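Slide 4 — do office plants clean the air?

Start with the claim. Lurora's brochure says a few ferns per desk will "refresh" a room. Ask who measured it, and in what kind of room. A sealed test box is a long way from an open-plan floor with doors opening all day.

Pause here. Someone will mention the Ramalho office. Simão Neves surveyed 19 people there, and they liked the plants. Fine — liking is a different question.

My rough sum for our floor came to almost 300 pots before you'd notice anything. Ankit thinks that's low. Don't argue it on stage.

If short on time, skip the Lenby quote and go to ventilation. Questions after slide 6.

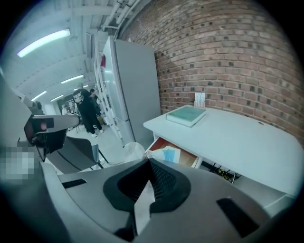 Slide 4, closing picture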